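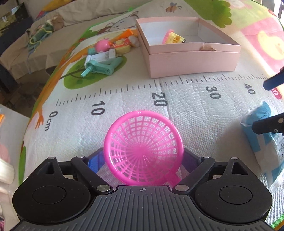

So the squad list for Plurberg went up last night and I've read it more times than I'd like to admit. Three keepers! Three! We had one and a half for most of last season, and the half was Alaric Sorensen, who is a left back.

I'm happy about Felicidad Samonte signing on again. She played every minute until July and still looked fresher than I did walking back to the car park. What worries me is up front — we've let two strikers go and brought in a lad from Lullberg who is very quick but has only started 7 games at this level.

First home match is 16th August and they reckon on more than 300 through the gate. I'll be in my usual spot by the corner flag, moaning about the throw-ins (we still can't take one). Score predictions in the comments, please. I'm going 2-1.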